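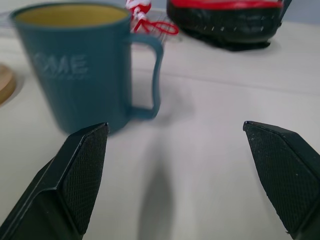 A blue-green mug with a pale yellow inside, on a white table.

One mug each: how we made our kitchen shelf smaller

Tue 21 April
By the Hiltcombe Household Letter

In February I opened the cupboard over the sink and a cup fell on my foot. It did not break, and my foot was also fine, but I decided that we had too many cups. In our flat in Hiltcombe we are two persons.

I took everything out and put it on the table. Then I asked for each mug: who drinks from it, and when? Many had no answer. Some were from firms that do not exist any more, and one set of Hetel cups was still in its paper.

The rule we made is simple. Each of us keeps one mug for every day, and there is a small row for guests. My favourite kind is tall with straight sides and a matt glaze, and the handle must be wide enough for my fingers. I like very much when the inside has a lighter colour, so I can see how strong the tea is. Words on the outside I do not mind if they are short.

For washing a matt glaze I use a soft cloth and a little bicarbonate of soda. The rough side of the sponge leaves grey marks, which I learned with a good cup from Risel. Spoons leave them too.

The rest went in two boxes to the Yáñez charity shop near the station. They prefer cups wrapped in newspaper, and they do not take chipped ones. Please ask before you bring a big quantity, their back room is small.

The shelf has now space for the teapot, which lived before on top of the fridge.

Comments (3)

teatowel_k: We did the same and kept four. I still miss the ugly one with the fish.

Marrow Lane: Does the soda work for coffee rings inside?

Reply from the author: Yes, but leave it for one night with warm water.

Recent items
Drying racks for a narrow sink
What to do with single saucers
Labels that come off glass jars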